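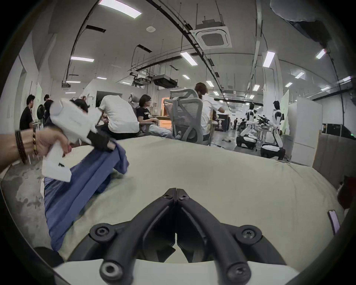
Left gripper pulling up the blue cloth.

8 December 2018
Notebook, Inwood room, shirt task

The fault with the left gripper came back. In the log the opening value jumps to fully open for a short moment while the jaws are still holding the fabric. In Cledari it looks as if the operator let the shirt go and caught it again. The right gripper has a clean curve the whole time.

I went through the set: 169 recordings, of which 61 have at least one jump. All are on the left side. I moved them to the folder "hold" and did not delete anything.

This explains the trouble with Tater on the last replay. It lifted the shirt, opened the left hand in the middle of the lift and dropped the sleeve, then closed on nothing and pushed down into the mattress. Osaze Akande pressed the stop. No damage to the fingers, but the wrist force was above our limit and the software did not stop the arm by itself. For me this is the more serious problem of the two.
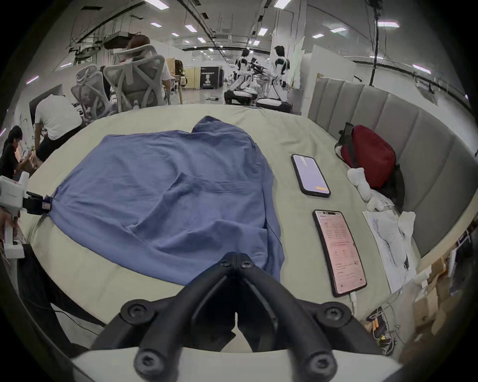 Blue shirt spread out on the green sheet, gripper tips at the front edge.

Tried so far:
– Changed the cable of the left gripper. The jumps are still there.
– Restarted Cledari with the old settings file. Same.
– Opened and closed the jaws by hand with no cloth, three minutes. No jump at all.
– The same with a thick fold between the jaws. Two jumps.

So it appears only under load. I suspect the sensor moves a little in its seat when the jaws are pressed apart – not proven yet. Osaze thinks it is the connector.

Until this is clear: no replay on Tater from any left-hand data, also not from the "good" recordings. Wrist limit must be checked with the arm in free air first.

To do: open the left housing, look at the sensor seat, ask Osagie for the spare board.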